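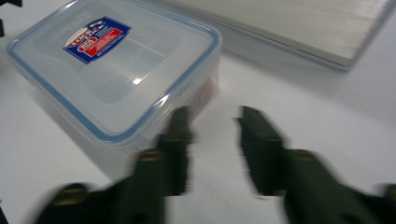
A clear food storage container with the label on its lid, on the sorting table at Setedar.

Kitchen swap to stay open through the summer

The kitchen swap at Setedar, the reuse shop on Rornero Road, will carry on until at least the end of September after a busier winter than its organisers had planned for.

The swap began in February as a six-week trial. People bring in kitchen things they no longer use and take home something else, or pay a small amount if they have nothing to bring. By the end of the trial 2619 items had been handed in, and the shop had cleared out part of its back room to make space for them.

Food storage containers have been the most popular items by a long way. Shop manager Tsion Gebru said they were also the hardest to deal with.

"Everybody has a cupboard full of boxes and everybody has lost half the lids," she said. "We had 328 come in with no lid at all. Some of those we could match up with a lid from another bag, but it takes a long time."

Containers with a lid that fits go out on the shelves for 70p each, whatever the size. Those without one are kept in a crate by the door and can be taken for nothing. Several people have used them for seedlings or for screws and nails, Ms Gebru said, and a school in Tsegaye has asked for a batch of the larger ones to hold paints.

All the sorting is done on the white table at the back of the shop. Each container is opened, checked for cracks and tried with its lid before anything else is done with it. Clear plastic ones are held up to the window, where a split at the corner shows up more easily. Labels are left on if they are sound, as they often give the size or say whether the box can go in a freezer.

Mihret Sisay, who sorts on most mornings, said people often used a container as a bag and put smaller things inside it.

"You take the lid off and there are biscuit cutters in there, or a pile of corks," she said. "I don't mind that, it keeps the small things together. I would only ask that it isn't food. We did have half a fruit cake."

Aluminium and other metal kitchen things come to the same table. Baking trays and tins are accepted if they lie flat and have no rust, and metal oddments that can't be put to use go to the scrap dealer at the end of the month. Goods still in their plastic packaging are priced separately and usually go on the shelf nearest the till.

The shop has also changed its opening times. Items could be dropped off at any hour during the trial, which led to bags being left on the pavement overnight. They are now taken in between 10am and 1pm only, and the swap shelves stay open until 5pm. Anyone arriving with more than two boxes of goods is asked to ring ahead.

Arnulfo Ayala, who lives in one of the flats above the shop and complained about the bags in the spring, said the new times had made a difference.

"It was the foxes more than anything," he said. "The stairs were a mess. I've no quarrel with the swap itself — I got a very good colander out of it." 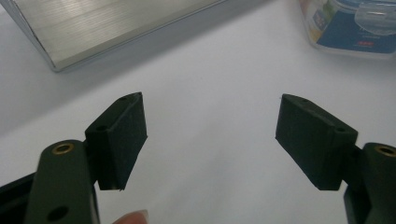
What can be brought in

Setedar is taking food containers, baking tins, trays, mixing bowls, jugs, sieves, wooden spoons and cutlery. Everything should be clean and dry. Lids should be fixed to their containers with a rubber band or a bit of string, and sets should be kept together in one bag with the donor's note of what is in it.

The shop cannot take knives, pressure cookers, non-stick pans with a worn coating, or anything with a plug. Glass jars are also off the list for now, as there were more than it could store. Ms Gebru said this might be looked at again before the jam season if a dry place can be found for them.

Electrical goods can still be taken to Humier, the repair workshop two doors along, where Woo-jin Ahn and his colleagues test them before they are sold. Mr Ahn said toasters and kettles were wanted, but bread machines were not.

"We have nine bread machines," he said. "They all work. If anyone would like a bread machine, please come in."

Costs and space

The money from the containers goes towards the rent on the back room. Ms Gebru said the swap had covered its share of the rent in every month except the first, when shelves had to be bought, and that she did not expect to put the price up this year.

Space is a bigger worry. The shop holds its furniture stock in the same room, and the swap shelves have to be moved whenever a wardrobe or a bed comes in. The landlord has been asked about the empty unit next door, but no answer has been given yet. If that falls through, the bowls and tins may be moved to the front window and the books that are there now sold off.

A lid-matching morning will be held at the shop at 10am on the first Saturday that staff can arrange, with the date to be put up on the door. People are invited to bring containers that have lost their lids, or lids that have lost their containers, and try them against the ones in the crate. Mihret Chala, who is running it, said there would be tea and a table for children.

She asked people to write their name on the bottom of anything they wanted to take home again.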